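Bin Picking Notebook – Grasp Planner, Cadwaladr Branch
Entry: Sunday, September
Recorded by: Consuelo Montoya

Purpose of the session: to determine whether the revised collision margin in the grasp planner reduces rejected candidates near the bin walls, and to review how the segmentation module treats items that lie across one another.

The planner was started from the Cadwaladr branch with the margin set to 13 mm. The previous setting was 35 mm, which left large areas along the walls unavailable to the fingers. All other parameters were carried over without change, including the 60-second limit on each planning request. The bin model was loaded from the existing file – sloping walls included – and was not re-measured.

Candidate generation returned 504 grasps on the first request. The ranking placed the orange cloth first. The segmentation mask for that item was larger than it should have been and took in part of the teal-blue object beneath the cloth. The planner therefore treated two items as one and computed the grasp center from the combined outline.
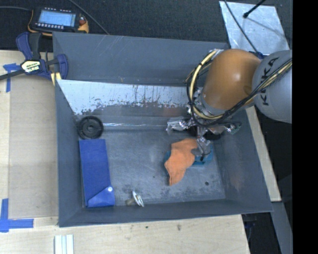 Gripper over the orange cloth, with the blue case and black disc at left.

The long blue case near the left wall was segmented correctly as a single item. With the former margin it received no valid candidates. With the new margin it received several, all on the side facing the middle of the bin. The black disc near the back corner was still rejected. The log gives the reason as a predicted contact between the wrist and the back wall, so a further change to the finger margin will have no effect on it.

Depth returns along the back of the floor were noisy, and the Zelter filter removed more points there than expected. The raw point clouds have been saved with the planner logs under Lendon.

Actions:
Split masks at depth steps before ranking, and rerun on the saved clouds.
Report wrist and finger collisions under separate codes.
Keep the margin at 13 mm until the rerun is reviewed.
Compare Zelter filter output at the default and reduced thresholds. Open.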